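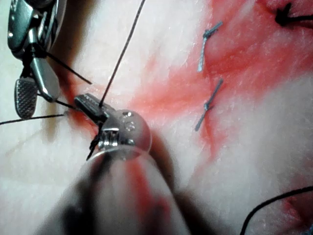
*Wrist view — two stitches tied, tails trimmed.*

Bench rules for robot suturing, Greenwood lab. Shoshana Benavides wrote the first set, Bradley Cheetham cut it down to 6. Short version here, full sheet is on the Dusside drive. Please read it befor you book a slot.

Needle rule — grip it with one arm before the other lets go. No mid-air drops. 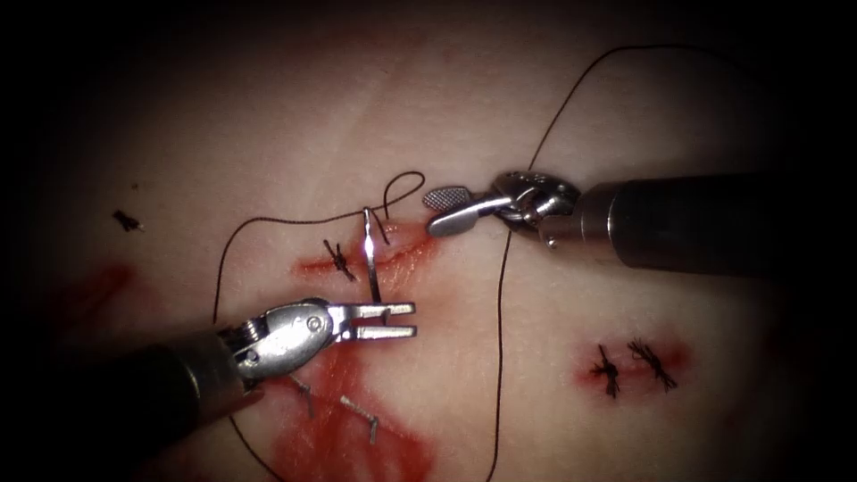
Same goes for thread. Keep slack away from the wrists, pull slow, stop if it snags. Log every stop, even dumb ones. Run number first, like 249, then which arm.

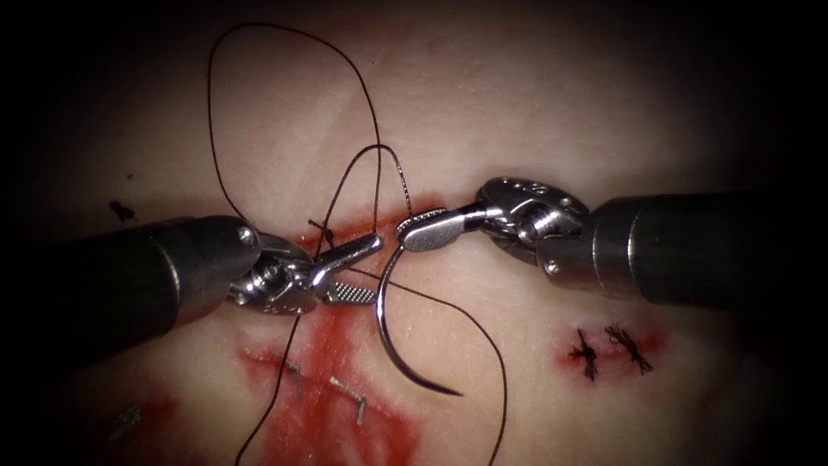
Who can hit the stop?

Anyone in the room. No need to ask the operater first.

Next update Friday — send fixes to Bradley.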